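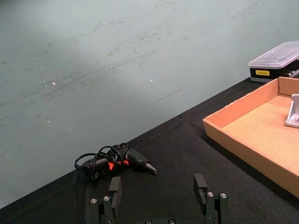
Winter car check, done at home on 21 December 2025

I run through this list twice a year, once in October and again before the Christmas driving. Comments are mine, so take them as one owner's grumbles!

Tyre tread - OK. Fronts are wearing a bit on the outer shoulders (must book the tracking).

Tyre pressures - Topped up. Nearside rear was low again, second time since October. I suspect the valve.

Spare and jack - OK, though the jack handle had rolled under the carpet and I spent ages looking for it.

Seat belts - OK. Pulled each one out fully and let it run back. Rear middle is slow, so I wiped the webbing down and it's a little better.

Child seat fixings - OK.

Airbag light - Comes on with the ignition and goes out, as it should.

Brakes - Pads fine. Pedal firm. Fluid due for a change at 80,000 miles and we're on more than 64,000, so it can wait for the next service at Marquez.

Lights - FAIL, offside dipped beam. Swapped the bulb for a Tremus one and it's lovely and bright now. Rechecked, OK.

Wipers - Replaced both. The old ones were juddering like mad.

Screenwash - Filled, winter mix.

Battery - Holding up, but a bit of white crust on one terminal. Cleaned off.

Warning triangle, torch, blanket - All in the boot. Torch needs new batteries.

Still to do: tracking, valve, torch batteries.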